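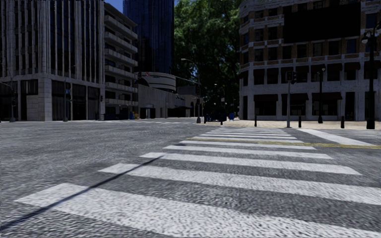
Majimbun workshop, Tucson – 18th June

Noltau crosswalk set, README

I've been building a sidewalk rover called Noltau in one corner of the Majimbun workshop for longer than I meant to, and this folder is what it practices on before I let it anywhere near a real street. All of it is rendered. The city is a map called Vosesine that Alcides Chávez put together in his evenings, and the rover's brain gets to cross its streets as many times as it likes without me standing there holding a kill switch!

If you just want the files, skip down to "What's in the folder." If you're building something similar at home, read the rest too, because I lost most of January to things I could have been told in a paragraph.

The rover

It weighs roughly 33 pounds with the battery in. The frame is bolted aluminum tube, the wheels came off a garden cart, and the two drive motors run from a Clellex controller board that has been fine since I stopped mounting it upside down (the heat sink wants air over it, so leave a gap). There's one forward camera on a short mast and a bump bar that Lambros Liapis welded for me out of scrap and then had to re-weld when I backed the whole thing into the drill press. Drawings are in /frame, but they're a little behind the real thing. Measure before you cut.

What I wanted from the data

The job is small. Given one camera view, find the painted crossing, find the curb on the far side, and work out which way to point the wheels. I'm not trying to read traffic, and I'm not trying to recognize signs. Lambros walks beside the rover on every outdoor run and he decides when we go.

My first renders were no good for this. They were very tidy, with flat gray road and paint as clean as a sheet of paper, and the model learned to look for paint as clean as a sheet of paper. The first time we tried it outside on an old crossing it sat at the curb and did nothing at all. So Alcides went back into Vosesine and roughed up the road. You can see it in the picture at the top: the asphalt is speckled, there are dark pits in the nearest white stripe, and a long thin shadow runs across the road and over the ends of the first stripes. That shadow was a real pain for the older model. It kept treating shadows as the edge of the crossing and steering along them, which is a bad habit in something with wheels.

The same corner has the double yellow line going right across the far part of the crossing, plus that wide slanting white band off to the right. I like this corner a lot for testing. Anything that only knows "follow the bright paint" gets pulled off to the side, and you find out fast. There's another crosswalk farther off to the left too, looking squashed nearly flat, and I label those as "other crossing" so the rover doesn't get ideas.

The far side matters as much as the paint. The tan paved corner has bollards and lamp posts on it, and I want the heading to finish between posts. A heading that looks perfect on the asphalt and ends at a bollard counts as a miss in my scoring.

What's in the folder

/renders has 383 images, all PNG, all from the Vosesine map. Of these, 77 are held out for testing and live in their own subfolder. Please don't train on them and then tell me how great your numbers are (I did this by accident once and was happy for a whole weekend).

/labels has one text file per image. Each one gives the outline of the near crossing, the far curb line, any other crossings, and a target heading in degrees. Negative is left.

/notes is my build log, typos and all.

/frame is the drawings I mentioned.

How the labels were made

By hand, by me, at the bench, with Alcides checking a batch whenever he came in to use the laser cutter. The map could export perfect outlines by itself, and I started out that way, but it also outlined bits of paint hidden behind posts and I didn't want the rover learning to see through things. For stripes far away, where they all run together, I draw one shape around the lot. Where we disagreed about a heading we took the one farther from the nearest post.

Things that are wrong with it

It's daytime only. There are no rainy streets and no snow. The views were picked for paint and curbs, so please don't use it to teach a robot about people or cars. Some of the smaller lettering in the map is mush, and I never asked Alcides to fix it because the rover doesn't read. Heights are a bit of a mess as well: the early renders use a higher camera than the mast I ended up with. I left them in since they didn't seem to hurt, but if your robot is short you may want to filter them. The height is on the first line of each label file.

And the usual one – a model that does well here hasn't earned a street. Ours still goes out with a person beside it and a stop button on a wire. Not a radio button. I had a radio button.

Using it

Take it, change it, build something with wheels. Credit Alcides for the map if you publish pictures from it. If you find a bad label, send me the file name and what you think it should be and I'll fix it next time I'm at the bench. Don't rename the files, please, the scoring script matches on names and it isn't clever.

Next on my list is a lower mast and a second look at the curb ramps. The bump bar needs paint too.

Related
Noltau frame drawings and cut list
Wiring the Clellex board without cooking it
Vosesine map: road surface notes
Bump bar, second attempt
Majimbun workshop: bench booking and open evenings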